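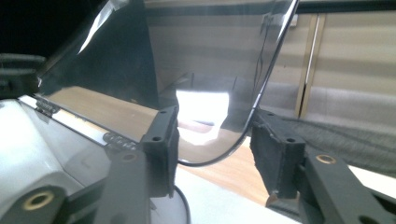 Week 3: Glare, and why your windscreen lies to you

Reading for Friday: the Sakamoto chapter on reflection. It is short, and the diagrams are better than mine.

Any clear sheet does two jobs at once. It lets most of the light through and sends a little of it back. Which one you notice depends on how bright things are on either side. At night, with the lamp on, your kitchen window is a mirror. The neighbours, meanwhile, have an excellent view of you in your dressing gown.

Tinting cuts the light coming through. It does much less to the light bouncing off the front, so a smoky visor can seem shinier than a clear one. Shops tend to leave this out.

Bend the sheet and things get worse. A flat pane gives you one honest reflection of the lamp. A curved one squashes or stretches it, and moves it when you move your head. Lyle Mbeki's survey of drivers on the Stendorville road had 3,349 replies, and more than 1,000 of them blamed the sun. The sun has declined to comment.

For the seminar, bring:
- a pair of sunglasses, any quality
- your answers to problems 2 and 3
- a reason why problem 2 took you so long

Matt coatings and polarised lenses come next week, along with the Trandport bus shelter, which managed to dazzle people in November.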